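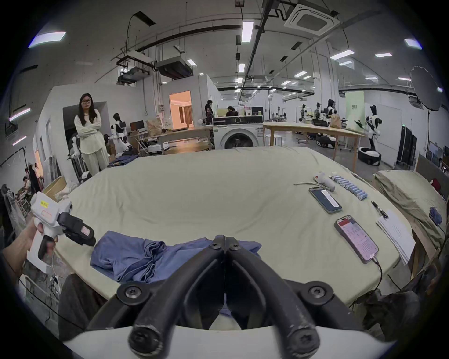 Is Lellside worth finishing?

fanano60: Stuck in part 2. Does the sister ever get her own chapters?

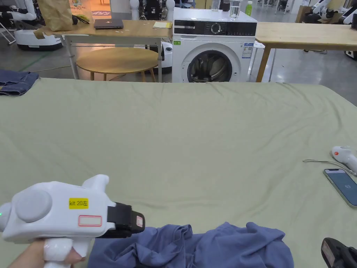
Rocío Cabral: Yes, near the end. I liked the slow part.

fanano60: The letters drag, though.
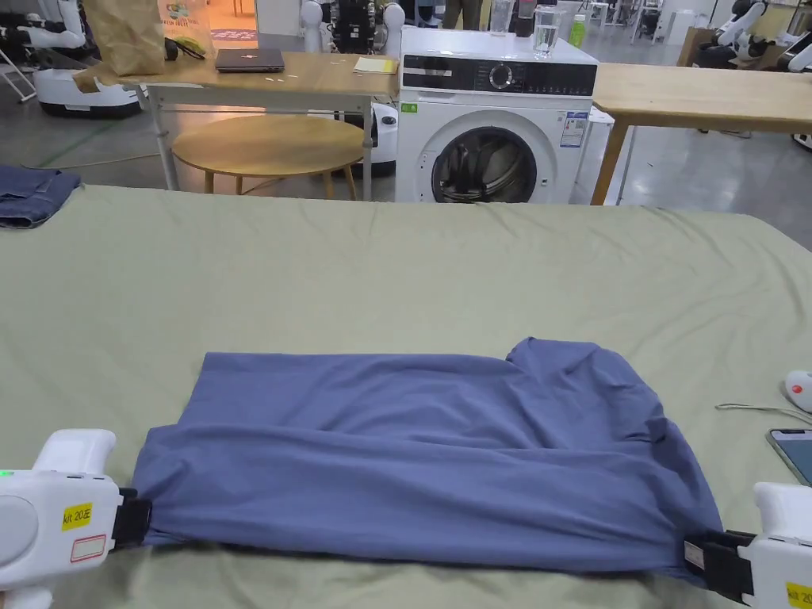
Blue top on the green cloth

Nicanor Palma: I disagree with Rocío. The sister's chapters feel added on, and the house burns too early.

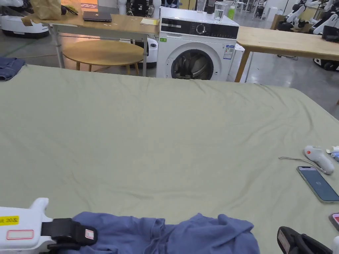 I'd read Urrutia first. Same family, shorter book, better ending.

Rocío Cabral: Urrutia spoils the will.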